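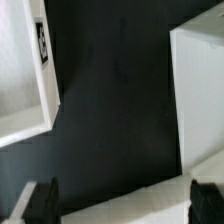 Call for testers: Etim 9 public preview

Erketti is looking for people who want to use the next version of our desktop system, Etim, before it is released. The preview opens in February and we have 107 places. No programming experience is necessary. We need people who do ordinary things on their computer every day and can write to us clearly when something goes wrong.

Etim is a small operating system for older laptops and office machines. Version 9 brings a new file manager, a new way to install updates, and a settings window which we have written again from the beginning. We tested all of this inside our office, but our office has only a few kinds of computers, and the printers are all the same model. We need your printers, your keyboards and your slow wireless connections.

What you will do

You install the preview on a computer that is not your only one. You use it for your usual tasks during the whole test period, and you send us a report every week through Bidus, our reporting tool. One report takes less than half an hour to fill in. If you had no problems in that week, please send the report anyway and write what you used the system for. There will also be two short surveys, one at the start and one at the end.
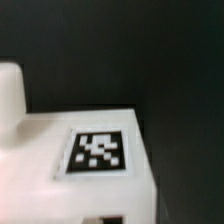 Reports are the most important part of the test, and we would like to say what a good one contains. Please write what you wanted to do, what you did and what happened on the screen. Imagine that you must describe an object to somebody on the telephone. "A white thing" does not help very much. "A white block with soft rounded edges, a flat top, and a post that rises from one corner" helps a lot, and the person can almost draw it. Please describe an error window in the same way, with its title and the full text of the message. Your English does not need to be perfect. Many of us in the team also learned it at school.

Who can apply

You must be 18 years or older and have a computer with at least 4 GB of memory. You should be able to make a backup of your files and restore it. Experience with an earlier version of Etim is welcome, but we keep 73 of the places for people who have never used it. We are especially interested in users of screen readers, and in people who type in more than one language.

What you get

Each tester who sends all weekly reports receives a free license for Etim 9 and for Flirkside, our backup program. This is not a paid position. Your name will be on the thank-you page if you wish it. Testers also have a private forum where the developers answer on working days.

Please know before you apply

A preview can lose your data. Do not install it on a computer with documents you cannot replace. The preview sends us crash information automatically, and during the test this cannot be switched off. It does not send your documents or your passwords.

How to apply

Fill in the form on the Bidus start page and choose "Etim 9 preview." Tell us the model of your computer, what you use it for, and why you would like to take part (1,000 characters maximum). We read all applications and answer by e-mail, also when the answer is no.

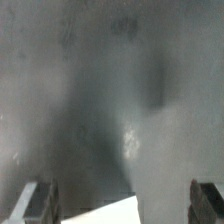

Grey surface with dark patches, close up

If you applied for the previous preview and did not get a place, please apply again, as we do not keep the old forms. For questions about the test, use the contact page and write "preview" in the subject line.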